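3.2 Passenger Handling at the Litovel Airfield Terminal 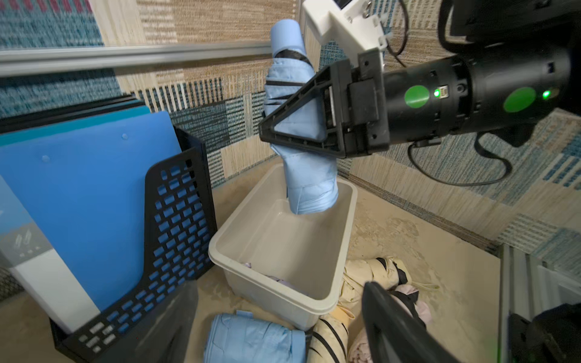

The terminal at Litovel was built for a single daily departure and was not enlarged when the second carrier, Fernusel, began service in September. Both carriers shared one check-in desk and one gate. The runway, 1000 meters long with a grass overrun at the eastern end, limited operations to light twin-engine aircraft, and no flight boarded more than 40 passengers. Peak load on the building therefore depended on the spacing of departures, which the airfield did not control.

Gate records were obtained from the operator, Thongsuk, and cover 2189 departures. Each record gives the scheduled time, the door-close time and a one-letter delay code. Codes were assigned by the gate agent on duty and were not checked against the tower log. Begay, who transcribed the records, found that code W (weather) was used for late inbound aircraft as well as for local fog. The two cases were separated by matching each entry to the arrival sheet for the same tail number. Entries with no matching sheet were left out of the delay analysis – they remain in the traffic totals.

Figure 2 plots door-close delay against the interval since the previous departure. Delay rises sharply when the interval is shorter than the time needed to clear the gate area, and is nearly flat beyond it. The same pattern was reported for Ilusside, where the terminal has a similar floor plan but a separate arrivals door. Moving arriving passengers through the departure gate appears to account for part of the difference between the two airfields. Baggage weight was not recorded at either site and could not be included in the model.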